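Keeping a big gray bin going

I get more mail about storage bins than about anything else in this column, so let's do bins! Mine live on the workbench in the garage, and they get dragged, dropped and generally abused.

Scuffs first. Warm water, a squirt of dish soap and an old dishcloth will lift the cloudy smudges. For darker marks I use a paste of baking soda - 2 spoonfuls to one of water - and leave it on for 11 minutes while I have my coffee. Real scratches stay put, and I've made my peace with that.

Tape is my other pet subject. If you're sticking a liner or a sloping panel into the bottom of a bin, wipe the plastic down and let it dry overnight. Press the tape flat with the back of a spoon, working from the middle out, or you'll get crinkles all along it (and crinkles collect grit like you wouldn't believe). Old glue comes off with cooking oil and a bit of patience. I once spent nearly 2 hours on one strip!
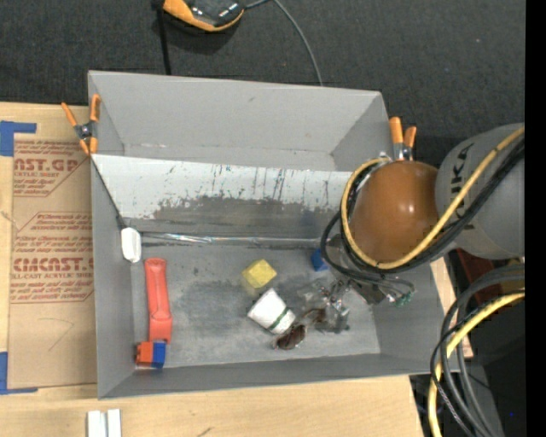 Vol. 7, No. 11

Fitriani Yusof wrote in to ask about cords. Run them up the side and over the rim, she suggests, and keep the bottom clear for sweeping. I tried it on my own bins and I'm a convert - thank you, Fitriani! More on lids in November.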